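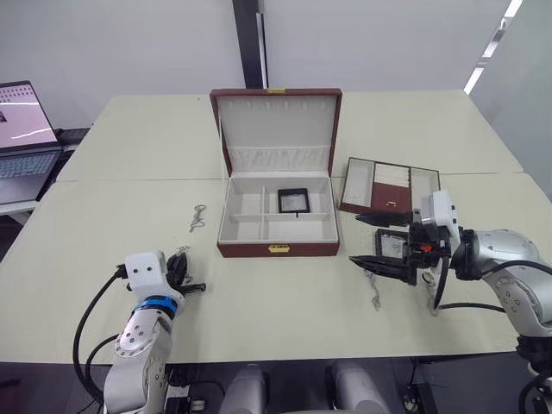 Storing sterling so it doesn't tarnish - what works for you?

Forum: Care and Storage
Replies: 9

pennyloafer
Posted in October

I inherited a fair amount of sterling from an aunt, mostly chains and earrings with a few bangles. It sat in a dresser drawer all summer and a good part of it went yellow, then brown. I cleaned it with a cloth and I would like to not do that again every few months. I have a regular jewelry box with a fold-up lid and four sections in the bottom. Is a box like that fine, or do I need special bags? I live near Canska and it is humid here from May on.

rivetcount
Humidity is most of your problem. Moisture plus sulfur in the air is what turns silver. A box slows it down a little by cutting air movement but it isn't sealed, so you need something inside it. I use the small anti-tarnish paper tabs and change them twice a year. One in each section.

Also check what else was in that drawer. Rubber bands, wool, and some cardboard all give off sulfur.

pennyloafer
There were rubber bands. A lot of them.

oldmill_ct
I'd skip the box for sterling. Small zip bags, one piece per bag, press the air out, done. I have chains I bagged 12 years ago that still look the way they did when I put them in. Boxes are for things you wear every week and for costume pieces.

rivetcount
Bags work, but then you don't wear any of it. I did the bag thing and ended up wearing the same two pairs of earrings because I didn't want to dig. Wearing silver keeps it bright too.

oldmill_ct
That's a habit problem. Label the bags.

tansy606
Somewhere in between for me. Long-term pieces in bags, everyday pieces in the box with a tab. Chains go on the hooks in the lid with the ends tucked in the fabric pocket so they don't knot. If your lid has hooks, use them. A knotted fine chain is a worse job than a tarnished one.

One warning on lid hooks: heavy chains will pull a light lid shut, or put strain on the hinge. Keep those flat in the bottom.

pennyloafer
Mine has hooks, and the pocket. I hadn't thought about the weight. A couple of the chains are heavy rope style so those will go in the bottom.

Does the lining matter? I read that some velvet is bad for silver.

gracklewatch
It can be. Dyes and glues in cheap linings are the usual suspects. You can test it. Polish something you don't care about, set it on the lining, close the lid, and look at it in a month. Put a second polished piece somewhere else in the same room as a comparison. If the one in the box is darker, line the sections with untreated cotton or get a different box.

I did this with three boxes. Two were fine. The third one turned a silver charm gray in 16 days.

oldmill_ct
Or skip the month of testing and use bags.

gracklewatch
Some plastic is bad too. PVC bags will leave a film. You want polyethylene. The Plarnar ones I bought had a strong smell and I threw them out.

oldmill_ct
Agreed on PVC. Mine are polyethylene.

bench_and_file
I do repairs part time, so I see what comes in. Most of the damage isn't tarnish. It's scratches from earrings with posts sitting loose with softer pieces, and stones rubbing on each other. Tarnish comes off. Scratches on a pearl don't. So whatever you do about air, keep things apart first.

The layout I give people for a four-section box with a lift-out tray:

1. Tray: rings and stud earrings. Studs go in pairs through a scrap of felt so the posts aren't poking around.

2. Small sections in the bottom: one for pins, one for anything waiting to be fixed. Check the pins are closed.

3. Wide sections: bangles and heavy chains. Clasp each chain and coil it by itself. If the tray sits over these, make sure nothing stands up high enough to press on it. Take the tray out and set it flat beside the box when you load the bottom.

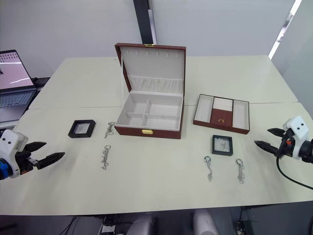 4. Lid: light chains on the hooks, fastened, with the loose part in the pocket. Fine chains only.

5. Pearls: not in this box at all. They want a soft pouch of their own, and they don't like very dry storage, so keep them away from silica packs.

pennyloafer
This is really useful, thank you. I didn't know that about pearls and silica. I have one strand and it was going to go right in with the packs.

tansy606
On silica - does anyone bother recharging it? I bought the Zinotbridge canister with the color beads and it says it can go back in a low oven. I've done it twice and it seems fine.

rivetcount
I recharge mine. Follow the temperature on the label and don't do it with paper packs in a hot oven. For a box that size one small pack is plenty.

oldmill_ct
What about opals? I've heard both ways on drying agents.

bench_and_file
I keep solid opals out of anything with silica. Some people say it makes no difference for most of them. I don't want to be the one who finds out on a customer's ring. Doublets and triplets are a different question because of the glue, and with those the bigger worry is water.

gracklewatch
I've had an opal ring in with silica for years with no crazing. I think that advice gets repeated more than it gets tested.

bench_and_file
Could be. It costs nothing to keep them separate, though.

kettle_drum
Coming at this from another side, has anyone put a value on what they're storing? We had a leak upstairs and our renters policy had a cap on jewelry of 2,000 total for theft, and different rules for water. Take pictures and write down any marks before you pack it all away. I also had an estate dealer in Drummond look at the older pieces and she wrote up a list, which the insurance people accepted.

pennyloafer
I haven't. That's a good idea to do while everything is already out on the bed.

Update for anyone reading later: I went with the split plan. The pieces I won't wear before spring are in bags with the names on them. The rest are in the box with paper tabs. I put a polished earring back in one of the small sections to try the lining test and its mate is on the bookshelf. I'll post when the month is up.

oldmill_ct
Put the bags in a dark drawer. And no rubber bands.

pennyloafer
They're already in the trash.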